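Log the Planner's Rejections

Þórarinn Gunnlaugsson
November 21, 2025

Most manipulation stacks record what the arm did. Few record what the planner refused to do, and I think that is the wrong default.

A sampling planner given a start pose and a goal pose discards most of what it generates. Some candidates hit a joint limit, some clip a collision mesh, some run out of time. The usual tooling reduces all of this to one return code. An engineer reading "no solution found" cannot tell whether the goal was unreachable or the collision margin was 4 mm too wide.

In July we went through 372 failed queries from Clodent, our pick-and-place stack. The return codes were identical. After we added per-candidate rejection reasons, most of the failures traced to a stale object pose from perception. The planner had been correct. It was avoiding an object that had moved, and we had spent weeks tuning its parameters.
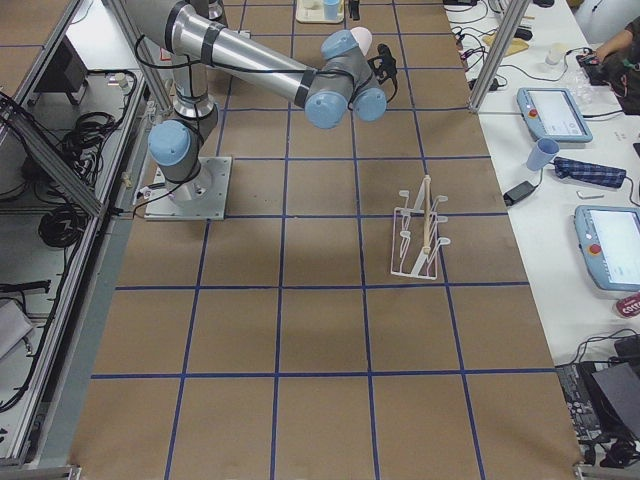

Does logging every rejection slow the planner down? The cost is small if the log is a fixed-size buffer written outside the planning thread. Ours holds 2000 entries of a reason code, a joint vector and the ID of the offending geometry. Older entries are overwritten, and the buffer is saved only when a query fails.

The stronger objection is that engineers won't read the output. Raw rejection logs are dull, and a table of 400 joint vectors helps no one. The answer is aggregation. Warer, our viewer, groups rejections by geometry ID and draws the worst offender in red – a crude display, but it puts a perception fault in front of the person who can fix it.

Seneviratne, the planner we used before, had a verbose mode that printed text to the console. It was too slow to leave on, so it was off whenever a failure occurred. A diagnostic that has to be enabled in advance will miss intermittent faults.

I would make rejection records part of the planner interface, with the same standing as the trajectory. The Nuklow branch does this now. A failed call returns a structured object, and calling code has to handle it before it can retry. Two of our retry loops broke when we merged the change. Both had been resubmitting the same query against the same stale pose.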